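4. Dish Station: Setting Up the Wrist Camera Arm

Previswood Robotics Club – build guide, revised 16/06/2024

Read all of this section before you power the arm. Last year's guide said a new team could finish the dish station in one meeting. I have never seen a team do it. Plan on two, and leave the scoring run for a third.

Before you start

You need the Lallik arm with its gripper fitted, the wrist camera, the black-rimmed plate from the station crate, and a laptop with the club software. The emergency stop has to be plugged in and within reach of the person typing.

CAUTION: Keep your hands off the table while the motors are on. The software has a "safe mode" in its menu. It limits speed, and that is all it does. It will still push a finger into a plate, or into you.

4.1 Finding the plate height

1. Set the plate flat on the mat. Press on opposite sides of the rim. If it rocks, move the mat.

2. Run the arm to the park position and wait for the motors to settle.

3. Open the camera view. Turn auto exposure off and set the exposure value to 500. The automatic setting chases reflections, whatever the menu help claims.

4. Jog the gripper down in small steps until one fingertip is close to the surface. Watch the shadow of the finger. As the tip comes down, the tip and its shadow should draw together.

5. Stop. Look at the gap from the side of the table, with your own eyes, before you save anything.

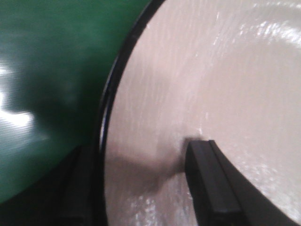
Figure 4-1. Fingertip at the plate, wrist camera view. Note the shadow to the left of the finger and the glare at upper right.

You can't tell from Figure 4-1 whether the tip is touching or just over the glaze, and neither can the software. It will report "contact" in both cases if you let it. That is why step 5 is there, and why "the camera said so" doesn't count as a reading in your team log.

6. Save the height as plate_z. Write it in the log too. Saved values have gone missing after updates.

4.2 Finding the rim

1. Raise the gripper clear of the plate.

2. Choose Find Edge and click on the dark rim.

3. Check the line the software draws. It should follow the rim in one smooth curve. If it jumps to a bright streak on the glaze, turn the lamp away and repeat.

4. Repeat with the plate turned a quarter turn. One good result proves very little.

NOTE: The Deschamps edge tool advertises that it works on "any tableware." Svetozár Tóth tested it for us in May and it lost the rim whenever glare crossed it – so treat that line as advertising.

4.3 If it doesn't work

Error 66: camera not found. Reseat the cable at the wrist end first.

Error 773: height out of range. Usually the arm was not parked before step 4. Park it and begin 4.1 again.

Go on to Section 5 only when both log entries are signed by a second team member.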